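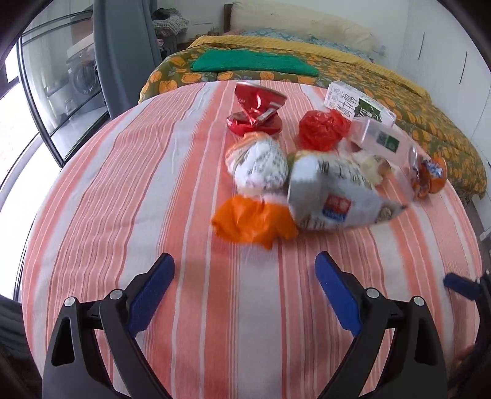

Packages on the striped cloth, gripper fingers open.

Lukero is looking for 38 people to handle their own groceries, slowly, with a pair of hand-held grippers. The project is called Birometti. It asks what good practice should look like when robots learn household chores from people doing them at home, and the draft rules need testing by someone who didn't write them.

You would record short sessions in your own home, a gripper in each hand, following a 71-point protocol. Point 12 is "do not rush." Point 13 repeats it for those who rushed point 12.

You need two working hands, a flat surface and a tolerance for forms. Snack packets, bottles, bread: whatever you have is fine, provided it goes on the item sheet first. Mail and medicine labels stay out of view. Anyone else at home signs a consent form or leaves the room — cats are exempt.

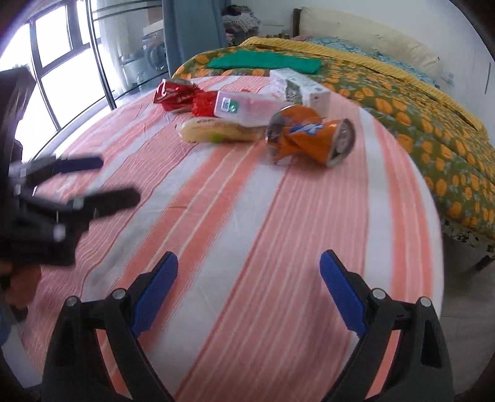
Bread, a can and other items on a striped sheet. Both grippers in view.

Pay is 300 lira per approved session. Sessions that break the privacy rules are deleted and unpaid, however graceful.

Apply to Nermin Başaran by May 25, 2020. Complaints about the protocol go to Güven Tokgöz, who wrote most of it and will want the point number.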